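Slack-loop fault

The slack-loop fault is a recurring failure in small two-armed robot cells, in which the cable serving a wrist-mounted gripper catches on part of the arm or its surroundings and drags the hand away from its intended path. It has a wonderfully simple cause and a surprisingly rich set of symptoms, and it is best known from the bench cell run by Starnico, where it was first written up in detail by the engineer Marilou Fajardo.

Background

The Starnico cell was built for sorting and packing trials with everyday objects. Two arms share one table and pass over a single tray in the middle, with mice, stationery and other desk items used as the goods. Computer mice are a lovely test of a gripper: they are smooth, rounded and slightly different from one model to the next, so a hand that is a little out of place tends to pinch a corner and tip the item over.

Each arm carries its cable in an open loop. The loop has to be long enough for the wrist to turn freely, and short enough to stay clear of everything else.

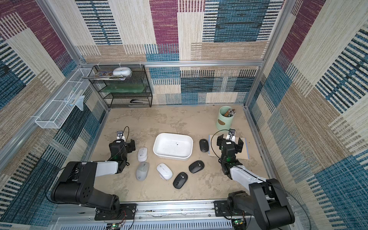
Why not simply fix the cable flat along the arm?
A cable tied down along its whole length has no spare at the joints, so every turn of the wrist bends it in the same spot and the wires inside soon break. Some slack is needed, and the skill lies in deciding where to put it.

The October fault

During a run of 92 packing attempts in October, the cell recorded 21 misplaced grips, all by the same arm. The first suspect was the vision software, known as Vörös, and a good deal of time went into checking it. The object positions it reported were correct throughout.

Fajardo then compared the failed grips with the angle of the wrist, and the pattern leapt out. Every one had followed a turn of more than 90 degrees. At that point the loop tightened against the elbow housing and pulled the hand 2 millimetres to one side - a tiny amount, but plenty on a rounded shell. Once the wrist turned back the loop fell free again, leaving nothing for anyone to find when the arm was stopped and inspected.

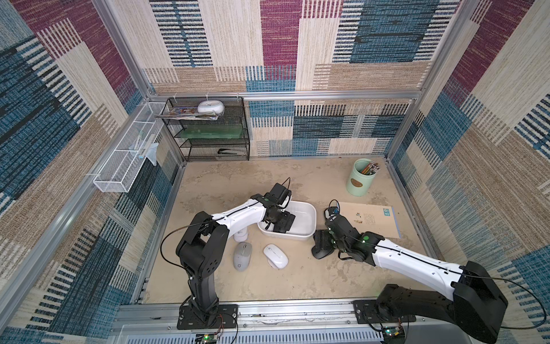
The control system made matters harder to read. It treated the extra pull as ordinary load and pushed against it, so motor current rose slightly without ever reaching the alarm limit. Had the limit been crossed, the arm would have halted and the fault might have been found the same morning.

Safety

A snagged cable is also a safety matter. If the loop lets go suddenly, the arm can jump as the motors correct themselves, and a damaged cable may cut power to the gripper and drop whatever it holds. The Starnico procedure calls for both arms to be powered down before anyone reaches in to free a loop.

Remedies

The usual cure is a swivelling cable guide at the elbow. Starnico fitted a Sasetti guide and moved the loop outwards, and a repeat of the October run gave no misplaced grips. A second approach, used at the Flerwood workshop, limits how far the wrist may turn in one direction and sends it round the other way instead. It costs a little time on each move but needs no new parts.

See also: cable strain relief; joint limits; collision detection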